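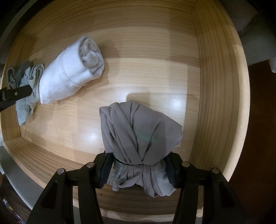 1 min read

Drawer rules for the hand-held gripper, Ballham site

Pull the drawer fully open before you start. Socks go in as rolled pairs, underwear folded.

1. Bring the gripper in from above with the fingers open.
2. Close both pads on the fabric. Stop when it holds. Squeezing harder marks knits.
3. Lift straight up and wait 3 seconds over the drawer before moving away.
4. Keep the finger tips off the wood. Varnish scratches.
5. If a sock slips, set everything down and start that item again.

Do up to 10 items per run, then wipe the pads. Log the run in Helmy under task 1523.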